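Greifer am Odis: Finger schließen schief, Fussel in der Führung

mounir_b
Moin zusammen, unser Odis zickt seit September. Der linke Finger kommt später an als der rechte, und bei weichen Sachen rutscht mir dann alles weg. Hab die Führung aufgemacht: voller Haare! Fett ist noch das originale. Wie oft reinigt ihr?

Jhun_M
Alle 80 Betriebsstunden, trocken mit Pinsel, dann ganz wenig Fett. Wer da ordentlich reinschmiert, züchtet sich Filz.

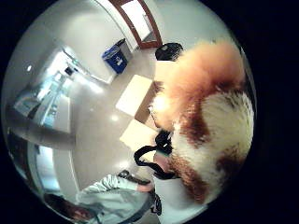
Zum Fett hab ich eine andere Meinung als Jhun, zu wenig ist genauso Mist (bei mir war nach fast 3109 Zyklen die Buchse hin). Bei so langem, weichem Fell wie dem weiß-braunen da würde ich sowieso eher nach 11 Stunden mal reinschauen. Und die schwarzen Riemen hochbinden, so eine Schlaufe hängt dir sonst irgendwann im Finger.
– ese.dauda

Jhun_M
11 Stunden? Da schraubst du ja mehr, als der läuft. Absaugen von außen reicht völlig.

ese.dauda
Von außen kommst du an die hintere Führung gar nicht ran. Hab's mit drei Düsen probiert.

mounir_b
Okay, hab jetzt gepinselt und die Fingerschrauben mit 9er Schlüssel nachgezogen. Läuft besser, links hinkt aber noch minimal. Nullpunkt neu anlernen?

Jhun_M
Ja, beide Finger ganz auf, dann Referenzfahrt. Und erst danach wieder was Weiches greifen.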